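Two-Arm Cell Rules – what our team ended up with
May 16, 2023

I came into the Jovument project thinking the safety rules would be the boring chapter. Nope! We spent most of September arguing about one line: who gets the middle of the table when both arms want it.

My vote was simple – one arm goes in, the other waits on its own side, and the wait pose gets written into the task file so it can't drift.

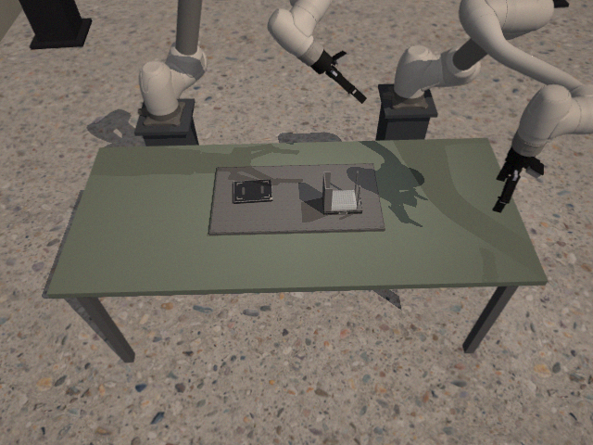

Van Dusen (our simulator setup) let us try that rule over 500 runs before anyone touched hardware, and I'm so glad we did. We also capped speed at 40 percent for every first run of a new task, and every log gets saved, even the ugly ones. Next up is the stop button checklist, which I still owe the Dalina lab.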